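Session 4 - Running a link-up on your blog

A link-up needs a fixed day, a short set of rules and a host who visits every post. Open it at 6 a.m. and leave it open for 40 hours. Put the rules above the entry form, in plain text.
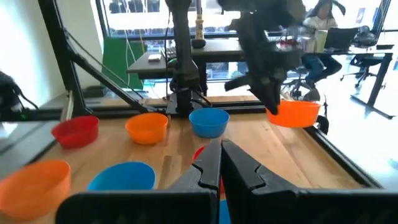

Randa Sleiman objected that one rule is enough on a small blog: link to the post, never to the home page. Her craft link-up took 309 entries in October with only that.

For next time, write your own rules (six lines at most) and bring a draft of the welcome post. Read the Okby handout first, pages 4 to 6.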